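Looking after artificial flowers

Artificial roses need less attention than fresh ones, but they do need some. Left alone on a windowsill they collect a grey film that takes more than a quick flick of the duster to shift. These are the things I do at home, with a small bunch that has lived in most rooms of the house.

Dusting

Do this every couple of weeks if the flowers are in a kitchen, less often elsewhere. Use a soft make-up brush or a clean, dry paintbrush and work from the middle of each rose outwards. A hairdryer on the cool setting will get the loose dust out of the leaves. Keep it well back from the petals and never use the warm setting, as glued petals can come away.

Washing

Test one leaf first. If the colour comes off on a damp white cloth, stick to dry brushing. If not, add a small squirt of Vitarden washing-up liquid to a bowl of lukewarm water, dip the heads for a few seconds and swish gently. Rinse in clean water and hang the bunch upside down overnight. Keep the stems out of the bowl if there is bare wire at the cut ends, which will rust.

Arranging

Clear a space on the table and put down a cloth or mat so that the stems don't scratch the top. Decide which flower is going to be the highest and build down from there. With mixed colours I like a single pale rose at the top and the stronger pinks packed close together underneath, with leaves to fill the gaps. Hold the bunch at the middle of the stems while you move things about.

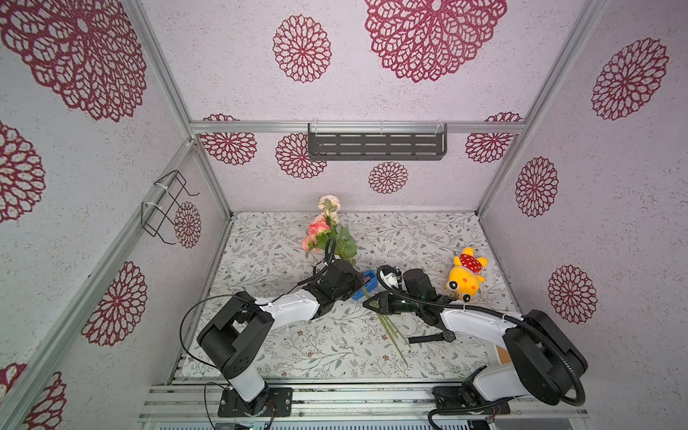
Odd numbers sit better than even ones in a narrow vase. I use 7 stems in the tall Stevens jug and 3 in a bottle. If a rose faces the wrong way, bend its stem a little at a time with both thumbs — a sharp bend leaves a white crease that won't come out.

Taping the stems

A taped bunch can be lifted out for dusting and put back exactly as it was. Line up the stems, then wrap clear tape round them twice, pulling it snug. Put it low enough to be hidden by the vase. In a glass vase, clear tape shows far less than string or a rubber band, and it doesn't perish. 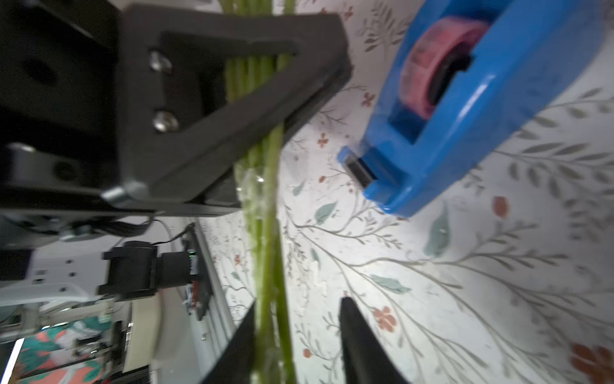 Storing

Lay the bunch on its side in a long box with tissue paper under the heads. The 2 boxes I bought from Wuvine have lasted well, but any shoe box for boots will do. Don't stack anything on top. Flattened petals can usually be coaxed back with steam from a kettle, held 8 inches away, and a bit of shaping with the fingers.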